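Chamado: armazém vertical Trorora para com erro 197 na devolução da bandeja
Unidade: Mandevberg, almoxarifado de manutenção
Aberto em: 13/3/24
Prioridade: média (eu marquei alta, o formulário baixou sozinho)
Situação: em observação

Oi, pessoal! Vou contar do começo e já peço desculpa pelo tamanho, mas no último chamado me pediram mais detalhe três vezes, então agora vai tudo de uma vez.

O nosso armazém vertical Trorora (o de bandejas, com elevador no meio, não o carrossel antigo do outro galpão) começou a parar no meio da devolução. A gente chama a bandeja pelo painel, ela vem direitinho, o operador pega a peça, confirma, a porta fecha, o extrator puxa a bandeja para dentro, o elevador sobe um pouquinho e... para. Aparece o 197 no painel, com a mensagem "posição da bandeja não confirmada", e a luz fica amarela piscando. Se eu dou reset, ele desce, apresenta a bandeja de novo na abertura e espera. Na segunda tentativa quase sempre guarda. Quase.

O que me deixa doida é que não é com toda bandeja. É com a 10, e de vez em quando com a 3. As outras vão e voltam o dia inteiro sem reclamar. A 10 é a dos rolamentos pequenos e retentores, que todo mundo usa, então podia ser só impressão (quem viaja mais, erra mais), mas eu passei uma manhã chamando a bandeja das correias sem parar, só para incomodar a máquina, e nada. Chamei a 10 em seguida e 197 na primeira!

O que eu já olhei antes de abrir o chamado:

Peso. A bandeja 10 está bem abaixo do limite da placa. Conferi na tela de diagnóstico, e a leitura não pula de uma chamada para outra.

Barreira de luz da abertura. Limpei os dois lados com pano seco, como manda o manual. O erro da barreira é outro número de qualquer jeito, mas limpei.

Altura do material. Não tem nada passando da borda. Eu mesma tirei tudo, guardei de novo deitado e repeti. 197.

Reinício completo. Desliguei na chave geral, esperei, liguei, deixei fazer a referência do eixo. Funcionou lindo até depois do almoço e voltou.

Etiqueta da bandeja. Está legível, mas esse modelo nem lê etiqueta, ele sabe a bandeja pela posição. Fica registrado que olhei.

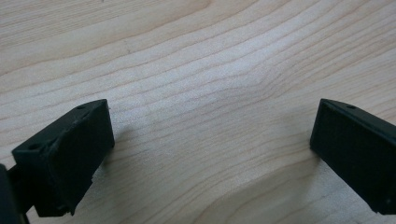
Também tentei entender se tinha horário, e achei que tinha. Nas primeiras chamadas da manhã quase não acontece, depois vai piorando. Pensei em calor no armário elétrico, abri (com a máquina desligada e travada, antes que alguém brigue comigo), o ventilador gira, o filtro estava sujo mas nada de assustar. Troquei o filtro por um novo que a gente tinha na gaveta. Não mudou nada no 197, mas o barulho do armário melhorou bastante, olha só, um ganho.

Outra coisa que pode ser importante: em agosto a Parisi veio fazer a preventiva e trocou as guias laterais do extrator. Na mesma visita atualizaram o Wivosska, que é o programa que conversa com o painel e com o nosso controle de estoque. Depois disso ficou tudo bem durante meses, então eu não estou dizendo que foi a visita. Só estou dizendo que foi a última vez que alguém mexeu ali dentro.

No registro do Wivosska, quando dá o erro, aparece sempre a mesma sequência: pedido de devolução recebido, extrator recuado, confirmação do sensor esquerdo, e aí uma linha em branco onde deveria vir a confirmação do sensor direito. Depois entra o tempo esgotado e o 197. Quando dá certo, a linha do sensor direito vem logo em seguida da do esquerdo. Na bandeja das correias, a das que nunca falham, as duas linhas chegam coladinhas. Na 10, mesmo quando funciona, a do direito chega depois, dá para ver pelo horário gravado. Achei isso bem suspeito e fiquei toda orgulhosa de ter achado.

Daí minhas perguntas: é sensor morrendo, é bandeja torta, ou é esse tempo de espera que ficou curto demais depois da atualização? E posso continuar usando a máquina enquanto isso? Por enquanto deixei um papel colado no painel dizendo para darem um reset só e, se repetir, me chamarem. Não quero turno da noite insistindo no botão.

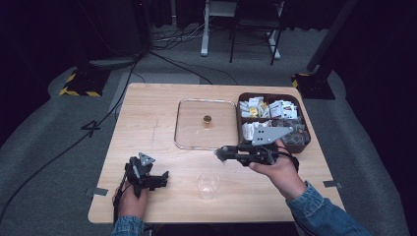

Suporte Parisi escreveu: obrigado pelo relato, a parte do registro ajudou muito. Pode continuar usando, desde que ninguém force a devolução mais de uma vez seguida. O fato de o sensor esquerdo confirmar e o direito atrasar indica que a bandeja está entrando levemente enviesada no elevador, ou que o sensor direito está no limite da distância de leitura. Antes de agendarmos visita, pedimos 2 testes. Primeiro, troque as bandejas 10 e 3 de posição pelo menu de serviço e veja se o erro acompanha a bandeja ou fica no endereço. Segundo, com a máquina bloqueada, verifique se existe folga entre a bandeja e a guia direita do extrator, na frente e no fundo, e nos diga se são iguais. Não altere o tempo de espera no Wivosska por enquanto, isso só esconderia o sintoma.

Voltei! Fiz os testes e tenho novidade.

Troca de posição: a opção não estava no meu menu, meu usuário não tinha permissão, perdi um tempão até descobrir que precisava entrar com a senha de serviço (está no envelope da documentação, para quem for ler isso depois). Troquei as duas, deixei o pessoal trabalhar normalmente e o erro foi junto com a bandeja 10. No endereço antigo dela, a outra entrou e saiu sem problema a tarde toda. Então o endereço está inocente.

Folga na guia: na frente a lâmina do calibrador passa justinha, no fundo passa com sobra. É visível até sem ferramenta quando se olha por baixo com a lanterna. Não sei se isso é da bandeja ou da guia, então repeti com a bandeja das correias, e nela a folga parece igual na frente e no fundo. Ou seja, bandeja 10 meio torta, pelo menos é o que eu entendo.

Aí fui puxar a danada para fora, esvaziei em cima da bancada e virei de barriga para baixo. No canto direito de trás tem um amassado na aba, bem onde corre o patim de plástico, e o patim está gasto de um lado só. Parece pancada de quina de carrinho ou de alguma coisa que apoiaram ali com a bandeja apresentada. Perguntei no turno e, claro, todo mundo estava de férias naquele dia, que ninguém sabe qual foi.

Mandei isso para a Parisi e a orientação veio rápida: trocar o patim, não tentar desamassar a aba com martelo (eu já estava com o martelo na mão, juro) e, enquanto a peça não chega, aliviar a parte de trás da bandeja, redistribuindo o peso para a frente e para o centro. Me explicaram que, com o fundo carregado, o lado do amassado arrasta na guia e a bandeja entra de lado. Isso talvez explique o lance do horário também: o pessoal abastece a 10 no meio da manhã e joga tudo lá no fundo, porque é onde sobra espaço.

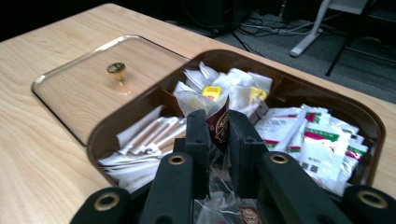
A redistribuição da bandeja 10 virou um projetinho à parte, confesso, e acabei gostando mais dele do que devia. O problema lá dentro é que nada tem lugar fixo: os retentores ficam soltos, escorregam quando o extrator freia e vão parar todos no mesmo canto, justamente o ruim. A ideia é copiar o organizador marrom de plástico da foto, aquele com divisórias e cada compartimento cheio de item embrulhado um a um, só que em caixinhas do tamanho certo para a bandeja. Tampa eu dispenso. A transparente com o pegador dourado no meio é bonitinha, mas um pegador no alto come altura, e altura lá dentro é sagrada. Comecei com umas caixas baixas que a gente já tinha, encostadas umas nas outras e com uma faixa livre na traseira marcada com fita.

Resultado com as caixas: o 197 diminuiu muito, mas não sumiu. Apareceu de novo no fim do turno e, quando abri a bandeja, alguém tinha posto um rolamento grandão exatamente na faixa livre, em cima da fita. A fita não fala alto o suficiente, pelo jeito. Tirei o rolamento, devolvi a bandeja e foi de primeira.

Chegou o patim! Veio o par, direito e esquerdo, e troquei os dois já que a bandeja estava fora. É encaixe com parafuso por baixo, bem simples, só cuidado com o lado da chanfra, que vai virada para a entrada (eu montei o primeiro ao contrário e precisei refazer). Depois da troca passei a bandeja para o endereço original, refiz a referência pelo menu e chamei 10 vezes seguidas, com a carga normal. Nenhum erro. No registro do Wivosska a confirmação do sensor direito agora vem logo atrás da do esquerdo, ainda não coladinha como na das correias, mas muito melhor que antes.

Falta falar da bandeja 3, que eu não esqueci. Ela só deu 197 de vez em quando, e revendo o registro com calma, todas as vezes foram logo depois de uma falha da 10. A Parisi acha que era o elevador que ficava com a posição meio perdida após o reset e reclamava com a próxima da fila, e que isso deve desaparecer junto. Olhei o patim dela por baixo mesmo assim e está inteiro.

Pendências, para eu não me perder:

Aba amassada da bandeja 10: a Parisi vai medir na próxima preventiva e dizer se condena a bandeja ou não. Já pedi orçamento de uma nova, só para ter o número.

Encomendar as caixinhas com divisória. Preciso das medidas internas úteis, e o desenho que tenho é da versão antiga da bandeja. Se alguém do suporte tiver o atual, me manda, por favor?

Tirar o papel do painel. Ainda está lá, vou deixar até o fim da semana.

Permissão de troca de posição no meu usuário do Wivosska: continuo sem. Dá para liberar por aí ou tem que abrir outro chamado?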